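Cleaning a toilet properly, and keeping the brush fit to use

A toilet that gets a short clean often is far less work than one that gets a long clean now and then. What follows is the routine I use at home and in the two holiday flats I look after on Fadport Road. It needs a brush, a cleaner, two cloths and a bit of patience while the cleaner does its work.

The brush does most of the job, so start with the bowl.

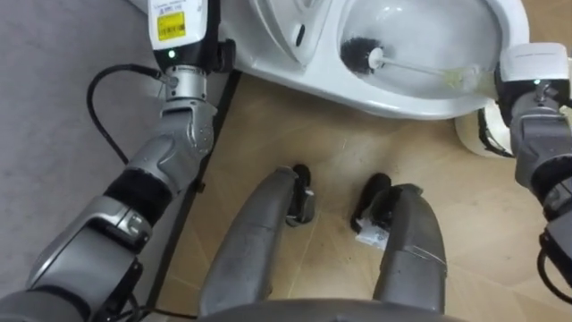
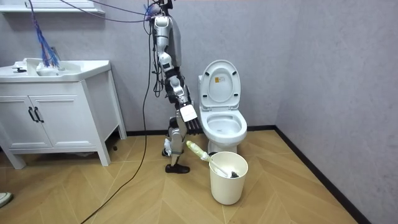
Su-bin Kong wrote in after the first version of this page to say that she gets a better result by lowering the water before she puts any cleaner in. She pushes the brush quickly up and down in the outlet a few times, the level drops, and the cleaner then sits on the stained part at full strength. I have tried it since and she is right, so it has gone in as step 2.

The bowl

1. Flush once with the lid down.

2. Lower the water with the brush, as above. Stop when the level has gone down by a few centimetres.

3. Squirt the cleaner up under the rim and let it run down by itself. Go all the way round, including the front, where most people miss a bit.

4. Leave it. The bottle usually gives a time and it is worth keeping to. I give mine roughly 7 minutes and do the basin in the meantime.

5. Scrub under the rim first, then the sides, then the outlet. Short strokes work better under the rim and long ones on the sides. If you start at the bottom you only end up doing it twice.

6. Flush again and hold the brush in the clean water as it comes down.

Don't mix cleaners. Bleach and limescale remover together give off a gas that can put you in hospital, and that includes using one straight after the other without a flush between. If you don't know what was last put down the toilet, flush it twice and open the window.

The brush

Most brushes are put away dripping, and the holder fills up with grey water. It smells, and whatever is in it goes back into the bowl next time.

After the last flush, lower the seat and trap the handle between the seat and the rim, so that the head hangs over the bowl. Leave it there until it stops dripping. An hour is plenty, although I often leave mine until the evening if there is another toilet in the house to use.

Empty the holder while you wait. Rinse it with hot water and washing-up liquid, tip that down the toilet and dry the inside with a sheet of kitchen paper.

Wipe the handle too, all the way up. It gets touched with the same hand that has just been holding the cleaner, and white plastic will go yellow in time. A paste of bicarbonate of soda takes off some of that but not all.

Throw the brush out when the bristles stay bent. With daily use that is every 4 months or so in my experience, longer for a toilet only guests use. Cheap brushes clean as well as dear ones. What matters is a stiff head and a handle that doesn't wobble where it joins.

The seat, lid and outside

Use a cloth for these, never the brush. Work from the cleanest part to the dirtiest:

Flush handle or button
Top of the lid, then its underside
Top of the seat, then its underside
Rim
Outside of the bowl and the foot, down to the floor

Go gently round any sticker inside the lid. If you want it off, warm it with a hairdryer and peel it slowly from one corner. A drop of cooking oil shifts the glue that stays behind. Scouring powder will scratch a plastic lid and the scratches hold dirt.

The hinges are worth a proper look once a month. On many newer seats there is a button or catch at the back that lets the whole seat lift off. On older ones, wrap a thin cloth round the end of a blunt knife and work it along the gap.

The floor round the foot

A smell that stays after everything has been cleaned is very often coming from the join between the foot and the floor. Move the bin and anything else standing nearby, pick up any bits of paper, and wash the join with hot soapy water and an old toothbrush. Dry it well. If the sealant there is black or lifting, washing won't help and it wants cutting out and redoing.

Wash the bin at the same time. A small open bin needs only a rinse and a wipe, and a folded sheet of newspaper in the bottom keeps it dry.

Hard water

A brown or grey line at water level is nearly always limescale, with the dirt held in it. Lower the water, lay kitchen paper soaked in white vinegar against the line and leave it overnight. Take the paper out with gloves on and put it in the bin - it will block the pipe if you flush it. Scrub in the morning. A bad line took me 3 nights to clear last October.

Damián Arriaga asks whether cola does the same thing. It does a little, being acid, but vinegar is cheaper and doesn't leave sugar behind.

How often

Bowl and seat twice a week, more with small children in the house. Brush holder once a week. Hinges and floor join once a month. Cloths go in the wash at 60 degrees after each use, apart from the kitchen ones.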